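Visit report: Stelwood open lab day
Saturday, July 27, 2024

We went to Stelwood to see how small-part picking with parallel grippers compares with what we run at home. The invitation came in June, after our own trials with wire-attached parts stalled. The shop is set up for kitting electrical components, and visitors could stand close to the cells and ask the operators to repeat a pick.

The first stop was a comparison of finger sets on one arm. Prurkero supplied the standard flat fingers and Valtik a softer set with a thin rubber face. Both were tried on push-pull solenoids with a return spring around the plunger. The body is easy enough to hold. The trouble is the lead, which can get caught under a finger and turn the part as the gripper closes. 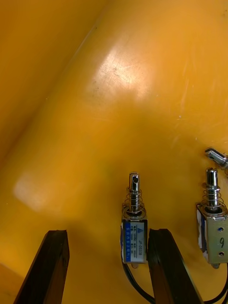 The Valtik set held better at low force, but the rubber has to be changed after 400 picks on metal housings. The flat fingers last much longer. Stelwood has logged 2,433 picks on one pair and still uses it. Against that, the flat set needs a better approach angle, and the operator had to correct it by hand more often than I expected.

We also asked about wrist cameras. The trays are glossy yellow plastic and they throw back a lot of light. Stelwood tried lowering the exposure and then lost detail on dark parts. They now run a middle setting and accept some glare. Our trays are matte gray, so this matters less to us - but our overhead lights are worse.

Round circuit boards were the second test. They have a hole in the middle and tall capacitors, so there are only a few good places to grip. The staff go for the edge and stay clear of the terminal block.
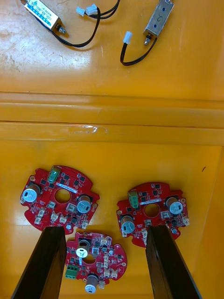
Edge grips worked well when a board had space next to it. With boards close together, a finger tends to come down on the neighbor. The Verbeke controller has a force limit that stops the move when this happens, and it reacted quickly in the demo. Ours reacts later and we have damaged parts that way.

The last hour was spent at a two-arm cell, with solenoids, boards and wire harnesses sorted into separate trays and a steel tray in the middle for the kit.

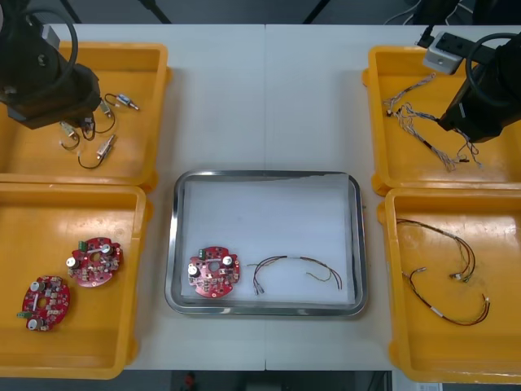 Harnesses are still the weak point. More than 200 attempts went into the last round of tests, and the staff said tangled bundles caused most of the failures. They get better results picking by the connector.

Things to follow up:

- Ask Valtik for a sample finger set and the price of spare rubber faces.
- Get the force limit settings from Verbeke.
- Run 10 edge picks per board position on our own cell with the flat fingers.
- Check whether our wrist camera can hold a fixed exposure.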